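Comparing parallel gripper settings with a dish rack test
Gretard Bench Notes
Last updated July 2022

You will need a two-arm station, a wooden dish rack, a few plastic plates, a bowl and a tray of small wrapped items. Both arms should have the same two-finger gripper fitted, and your controller must let you set force and finger speed separately. We use Bornon to log the runs, but any logger that saves gripper position will do.

Step 1. Lay out the table

Put the rack in the middle at an angle, so the right arm can come at the plates from the side. Small items go to the left and right. Mark the rack feet with a pencil. If the rack moves by even a few millimetres between runs, the results can't be compared.

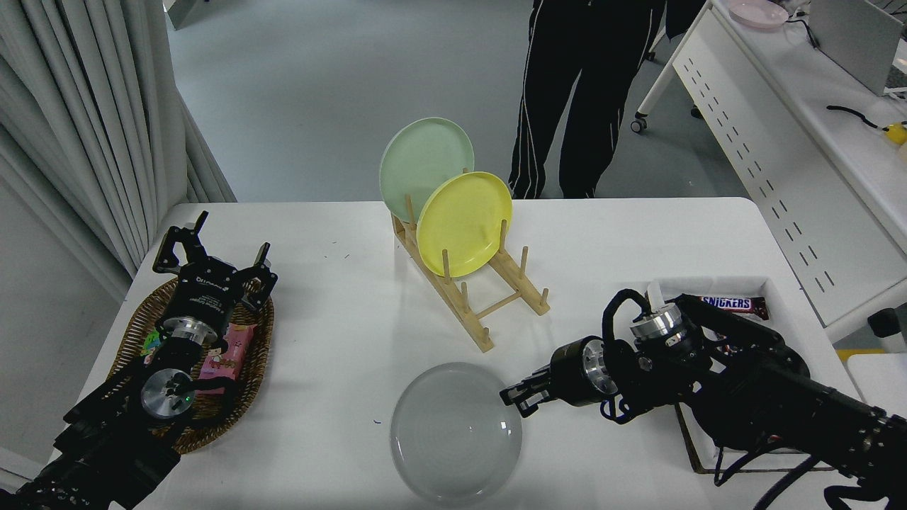 Table layout with the rack set at an angle and the bowl in front.

Step 2. Set the opening width

Open the fingers fully, then bring them in until there is a gap of 30 mm. A wider gap is easier to line up but the fingers can catch the next plate along. Save this as the start position for every run.

Approach the rim slowly and stop short of it. Check the clearance from the side as well as on the head camera, which makes the gap look bigger than it is. 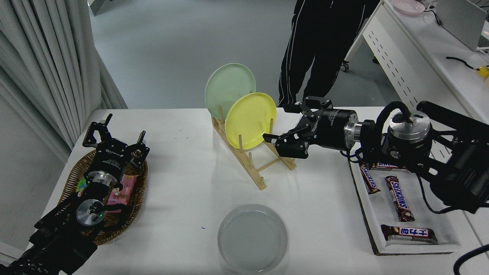
Right gripper open beside the yellow plate.

Step 3. Choose the force settings

Start at 20 N and go up in small steps. Too little force and the plate turns in the fingers when lifted. Too much and a thin plate bends, then jumps as it comes free of the pegs. Do 11 runs at each setting. In March we tried fewer and couldn't separate a poor setting from a badly placed plate. 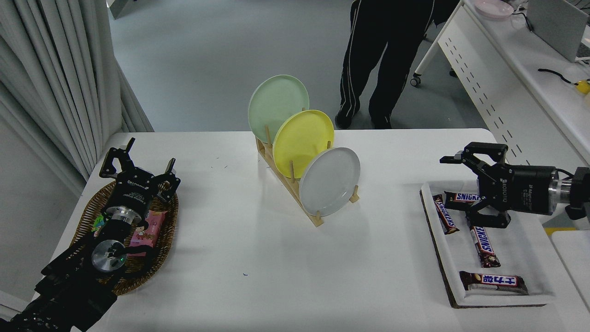 Keep the left arm parked for all of this. Its cables pull slightly on the mount when it moves, and on our Banevitz table that was enough to shake the rack.

Step 4. Grip, hold and release

Close on the upper part of the rim and hold for three seconds before lifting. Note any change in finger position during the hold. Lift clear of the pegs, lower again and release. A run counts as a pass only if the plate ends up in the slot it started in.

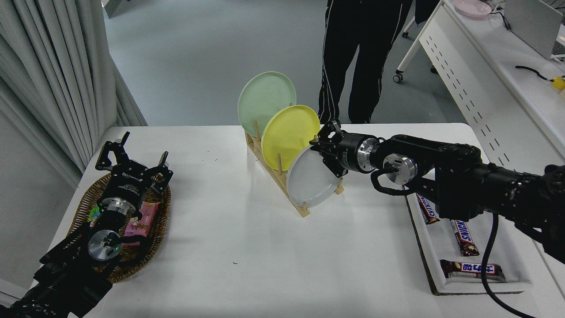
Deirdre Duggan wrote to say that she gets steadier results by halving the closing speed and leaving the force alone. She had 17 passes in a row that way with Quansah finger pads, and would test speed before force if she were starting again.

Step 5. Compare the runs

Sort the log by force, then by plate. Throw out any run where the rack shifted off its marks.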